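Hosari Lis Writing Desk: Long-Term Review

The Lis is the smaller of two flat-pack desks in the current Hosari line. I bought mine at full price from Mulitby and have used it daily for 15 months, mostly for paperwork and a laptop. I assembled it alone with the supplied hex key and my own screwdriver.

Assembly took 3 hours. The cam locks seat cleanly, but the pilot holes for the drawer runners sit slightly high on the right panel, and I had to redrill two of them. The manual shows the runner orientation only once, in a drawing too small to be useful. Sort the left and right runners before starting. They are stamped with a letter near the rear stop.

The work surface is 800 mm deep in the configuration I ordered. A full-size keyboard fits in front of a monitor on a stand with room left for a notebook. Clamp-on lamps hold well on the rear edge. The finish resists pen marks but picks up fine scratches from anything ceramic.

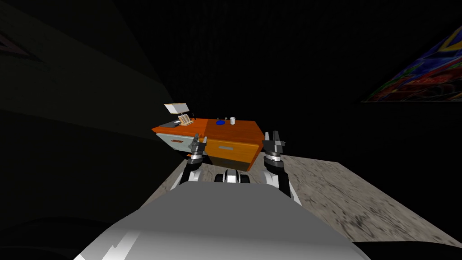

Drawer action is the weak point. The runners are plain roller type with no damping, and they stop short of full extension, so files at the back have to be lifted out at an angle. I replaced mine with a Welano ball-bearing set. The hole spacing matched after I moved the front screw.

Stability is good when the desk stands against a wall. Freestanding, it sways side to side under heavy typing. Retightening the leg bolts after the first month removed most of this, and they have needed one adjustment after that.

At $242 the price is fair for the surface and frame, less so for the hardware. Add the cost of better runners if you open the drawers often.

Rating: 3 out of 5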